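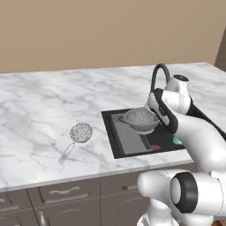

A marble worktop with an inset sink, shown in a computer rendering.

A worktop (also countertop or benchtop) is a flat, raised surface used for preparing food, usually fitted over base cupboards in a kitchen. Common materials include timber, laminate, steel, granite and marble.

Stone worktops were at first found mainly in dairies, pastry rooms and large houses, where a cool surface helped in the handling of butter and dough. In the Vimmont valley, slabs were cut at the Takelmont quarry and taken by cart to Boltach for polishing. The quarry employed 122 people at its height.

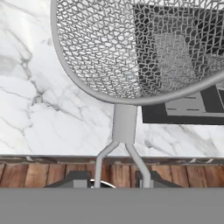 Marble is fairly soft and is marked by acids such as lemon juice and vinegar. Makers normally seal it before fitting, and the seal has to be renewed from time to time. Granite is harder and stains less easily -- though it too is usually sealed. Timber can be sanded and oiled again, but suffers if water is left standing near the sink.

In her study of the valley's houses, Harriet Haverford lists 15 kitchens that still have their first stone tops, most of them in farmhouses above Boltach. 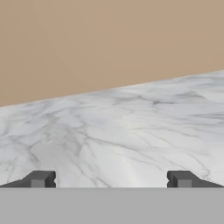 Joints between slabs are filled with coloured resin. Long runs are cut in two or more pieces, as a single length is heavy and may crack when carried on the flat. Slabs are therefore moved on edge and lowered onto the cupboards once these have been levelled.

See also: Kitchen sink; Splashback; Takelmont quarry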